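Write the grip rule down

Posted 23/11/2018

Everybody has a safety standard for the big arms. Fences, stop buttons, fine. For handheld grippers? Nothing, or a page somebody wrote in June and lost. Jiser has a rule, Lodine has a diffrent one, and the two data sets get mixed anyway. 1,600 clips, no common start position.

My pitch, short. Jaws open before every take. Grip low on the carton, printed face forward. Log pad wear. Log glare too, shiny packs are murder. One page, taped to the bench. Do it befor the next 1,000.

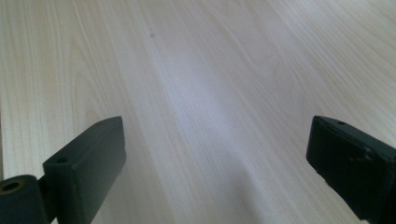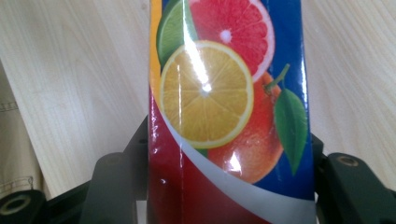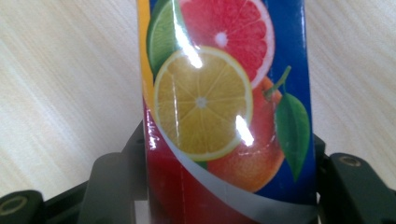 Pangilinan wrote back that one page is already too long, and that Tomby tried a fixed grip height and dropped it when the packs changed size.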